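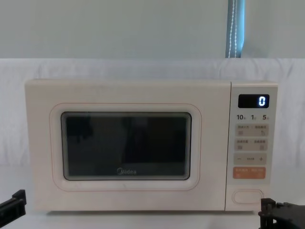

Ticket 3349
Subject: Break room microwave, display on, will not start
Location: Dolley building, second floor break room
Opened by: Front desk
Assigned to: Koen Dijkstra
Priority: Low
Status: Closed

Reported problem

The Midea microwave in the break room lights up but won't heat anything. People press a time, the number shows, and then nothing happens. Sometimes it beeps. It was fine before the move from the old Indton office in September. Two people have now asked the front desk if there is another one they can use. Labels are in Chinese and the printed manual did not come over with the boxes.

Log

9:10 a.m. — KD
Looked at it before the lunch crowd. Plugged in, display lit and showing 0. Door closes and latches with a normal click. Interior light comes on when the door opens and goes off when it shuts. No smell, no marks on the cord or plug.

9:20 a.m. — KD
Put a mug of water in and pressed the 1 under the display. Display changed to 1:00, no start. Waited. It went back to 0 by itself after a short while. Same with the 5 and the 10. So the panel is taking input and the oven is not being told to go, or it is being told and refusing.

9:35 a.m. — KD
Moved the plug to the other wall outlet, the one the kettle uses. No change. Kettle works on both outlets. Put the plug back where it was. Not a power problem.

9:50 a.m. — KD
Asked Godoy (our appliance contractor) by phone. They asked whether child lock was on. I said there was no lock showing on the display and the keys responded. They said to try the start key anyway with a long press and call back. I could not tell them which key was start, so that is where we stopped.

10:40 a.m. — Front desk
Someone in accounting reads Chinese and can come down after 11. Please don't take the microwave away before then.

11:15 a.m. — KD
Went through the panel with her. The numbers under the display are minutes. The bar lower down with the minus and plus on it is for adjusting. We found start and used it after setting the time. One minute on the clock, mug of water inside, pressed start. Two beeps, no heating. Tried with more time and got the same thing. So people were not pressing the wrong key, or at least that was not the whole problem.

11:30 a.m. — KD
Opened the door and looked at the latch side. There are hooks on the door and slots in the body. The lower slot had a folded piece of packing tape pushed down into it. Most likely it was used to hold the door shut for the move and tore when someone opened it. Unplugged the oven, pulled the tape out with tweezers, wiped the slot with a dry cloth. Did not take off any covers and nobody else should either.

11:40 a.m. — KD
Plugged back in. Mug of water, one minute, start. Ran the full minute and the water came out hot. Ran it again with the 5 and stopped it partway by opening the door. It stopped right away, as it should. Turntable turns. No odd noise.

11:55 a.m. — Front desk
Can we put a sheet next to it with what the buttons mean? People have been guessing.

12:05 p.m. — KD
Yes. Text for the sheet:

1. Put the food in and close the door until it clicks.
2. Press 1, 5 or 10 for the minutes.
3. Use minus or plus if you want less or more.
4. Press start (green dot sticker).
5. If it beeps and does not run, open the door, close it firmly and press start again.
6. If it still does not run, leave it alone and call the front desk.

Please don't stick the sheet on the door or over the panel. Tape it to the wall or stand it beside the oven. The green dot is the only sticker that should go on the keys.

2:30 p.m. — KD
Checked again after lunch. Used around 36 times according to the tally sheet the front desk put out, no failures written down. One note on the sheet says the plate gets hot, and that is normal for that plate.

Cause: Packing tape in the lower latch slot, door switch not closing all the way.

Fix: Tape removed, slot wiped, tested with water.

Parts used: None.

Follow-up: The smaller fridge from Indton came over on the same truck (Busine did the packing) and was taped the same way. Check its door seal for leftover tape. Opened as a separate ticket. Godoy called back and told the repair visit is not needed.

Closed by KD. Reopen this ticket if the beeping comes back — don't start a new one.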